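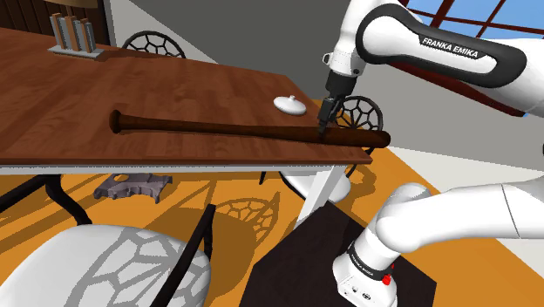 Community Help > Robots & Automation > Demos and Open Days

Was the open day demo worth anything, or did we watch a cartoon?
Posted Jul 3, 2018 by koubek_r

I went to the Cosavmont open day in Kunondale with my brother-in-law, mostly because he wants an arm for his shop and I'm the one who'll end up fixing it. The invite said "see the arm at work." What we got was a big screen and a simulation. A Franka Emika arm next to a long wood table, gripper down on a dark baseball bat, fat end of the bat hanging out past the corner of the table. Orange floor, fancy web-backed chairs. Very pretty.

The guy running it told us they had done 465 runs of the bat task and 312 were good. I asked what "good" meant and he said "task complete," and then somebody wanted to know about parking. I never got to ask again.

My brother-in-law came home ready to sign. I say a picked-up bat in a computer is a picked-up bat in a computer. Does that number tell me anything about a real arm in a real shop? And why a bat? He makes table legs, so I guess they're both long and awkward, but still.

jarna_fan
Simulators are super accurate now, you're worrying over nothing. My cousin's plant did everything in sim first and it works great. Buy the arm.

Hussam Obeidat
I'd slow down. 312 out of 465 is about two in three, and that's with the computer knowing exactly where the bat is, unless they told you it was working from a camera view. Ask them which. It makes a huge difference and salespeople skip it.

A bat is a fair choice for a test, I'll give them that. The weight is mostly in the barrel, it's round, and it wants to roll or twist when you grab it. The trouble is that friction and finger pressure are the parts a simulation gets wrong most easily. Somebody typed in a number for how slippery that bat is. Your brother-in-law's table legs have sawdust on them.

What I would ask before signing anything:

Does "task complete" mean lifted, or lifted and put down where it was supposed to go?
Did the bat start in the same spot every run?
How many runs on a real arm, and can you watch 40 of them in a row without anyone touching the setup?
Can you bring your own parts?

I went to one of these last October. They had a real arm there and I asked for my own part. We got through 19 tries before the host said it was time for lunch. I didn't buy.

koubek_r
Thanks Hussam. He's emailing them about bringing a box of legs. No reply yet.

millside_tom
Same demo, morning session. I asked if they had a real one in the building and was told "not set up today." Free coffee was OK.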